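Speaker notes, budgeting session, Wistley, 9 June 2021

Slide 1. Say hello, thank Edith Guzmán for the room. Admit I am the person who signs the invoices. Wait for the boos.

Slide 2. What we asked for and what we got. In May the plan was one arm, one gripper, one happy finance office. Florin's first quote left out the fingers. Fingers are sold separately. Pause here, people who have bought a printer will laugh.
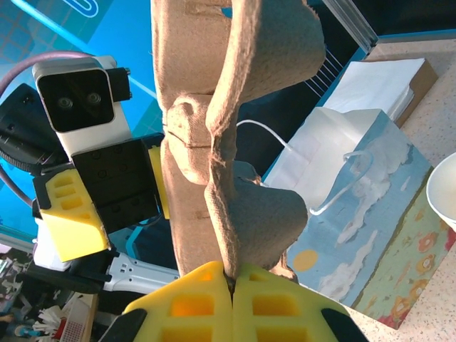 Egg cartons cost us next to nothing and have taught us more than the vendor's demo did. Budget line: "household items". Cyril Inskip queried it twice. Put in 4 per cent and defend it to the death.

Slide 3. Spares. Fingers and pads are consumables, so treat them like toner. We ordered 7 sets, and Pornska quoted 30 days for delivery. Plan on the 30, then plan on being cross. Cables too. Order the longer one.

Slide 4. One arm or two? Chantelle will ask. A second arm doubles the hardware and does something worse to the staff time. Show the Cáceres spreadsheet, skip the hidden tab.

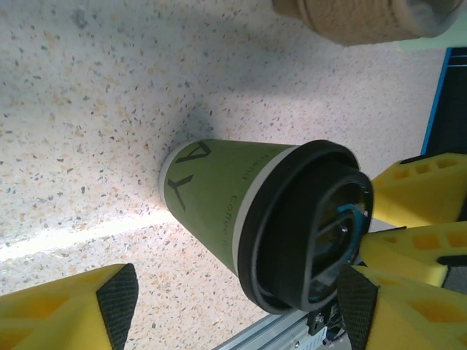
Paper cups go under the same line as the egg cartons. Lucero wanted a proper set of test objects from Brivemard. Read out the price, let it hang there, move on.

Slide 5. The total. Hardware came to 58 per cent of the spend. Ask the room to guess the rest before clicking. (Last time someone shouted "biscuits".) Answer: people, shipping, desk space.

Questions. If it's about leasing, point at Florin.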